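Subject: Re: [cell-upkeep] Left arm drifting at the wrist, purple cable again
From: Carmela Zuccaro
To: cell-upkeep list

Hiếu Từ wrote:

> Left arm on the Pastach cell is off again. I sent it to the
> front corner mark at the start of the shift and it stopped 6 mm
> short. Right arm was fine on the same move. I re-zeroed it and it
> held until lunch, then went out again by the same amount.
> Is it worth pulling the wrist, or should I swap the cable first?
> There's a spare Tedar cable in the grey drawer but no clips.

Swap the cable first, please. Don't pull the wrist yet.

We had this on the Plosteo cell in August. The encoder wasn't at fault. The cable had been clipped too tight between the base joint and the wrist, so every time the arm reached out full length it tugged on the plug. It would lose a few counts, carry on, and nobody noticed until a corner move came up short.

What I'd do, in this order:

Power down at the wall, not at the panel. The panel switch leaves the base joints live.

Park both arms by hand before you cut power to the brakes. The left one drops faster than you'd expect.

Take the cable out of the clips starting at the wrist end and work back. Leave the last one on until you have the new cable beside it, so you can copy the route.

Leave 70 mm of slack over the wrist. It looks like too much and will stand up in a loop. Leave it like that. The right arm has run with a tall loop for 3,924 cycles without a fault in the log.

The clips are a Cattaneo part and we're out. I've ordered a bag of 21. Until they come, reuse the old ones if the tabs still snap shut. Please don't use zip ties – that's how it got pinched last time.

Once it's back together, zero the left arm, then run the slow reach test with the cork board lying on the sheet. Put the board down at an angle so the arm has to come to a corner and not a flat side. Run the right arm through its part of the test as well, even though it's behaving. Leave the sheet down. The cameras were set up with the pattern on the floor and the colour balance goes strange on bare panel.

My view of the cell, with the left gripper down near the board corner and the right arm up and back:

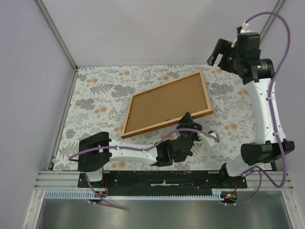 Ilaria Pagano asked me to add that the slow test won't show the fault by itself. On the Plosteo cell it passed every slow run and only went out at normal speed, so she'd do the slow reach, then a set at working speed, then go back to the front corner mark and measure again. She also wants the numbers written in the cell book, including the ones that come out fine.

I agree with that. If it's still short after the new cable, stop there and tell Brunello Marras. He has the puller for the wrist housing and I'd sooner he did it than have us mark the shell.

The spare in the grey drawer is the longer type. It'll fit, but tuck the extra into the slotted duct at the front and keep it clear of the boards at each end.

Carmela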